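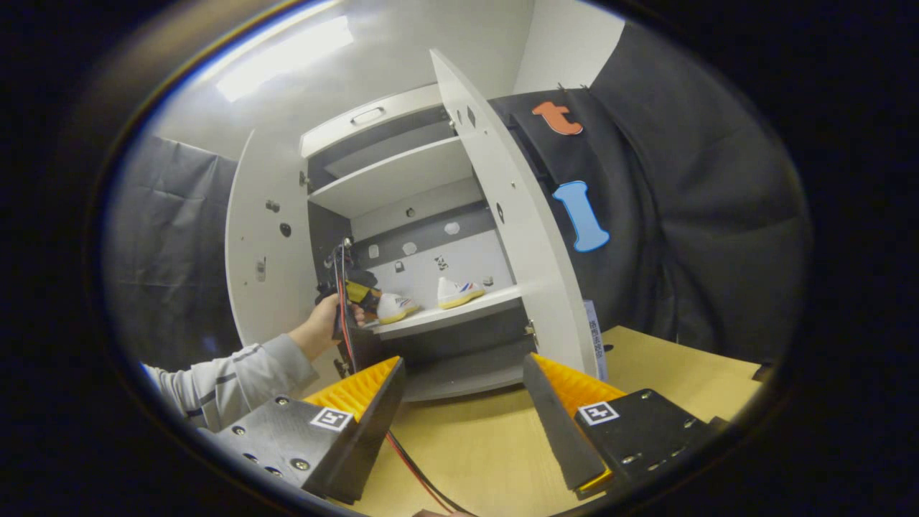
Calstead's reply on the pads: the yellow ones are the softer grade and should be swapped once the ridges go smooth. They quote 30 days for spares.

5 October 2023

Sornilel handheld gripper kit, on trial from Calstead. Task today is small shoes on the lower shelf of the white cabinet, both doors open. Two grippers in use.

Notes so far:
Target is 60 takes, got 12 before lunch. Dropped two where the marker on one finger was lost.
Cable is the weak point - it wants to lie right across the table. Ask if they sell a shorter one.
Grip on soles is fine. Grip on canvas slips if the fingers close too fast.
Wrist gets tired after over 30 minutes. Hivaldale said the same of their set in February.

To do: price the Masanja kit, same task, before we decide on a purchase.

2 comments | 5 shares
Back to top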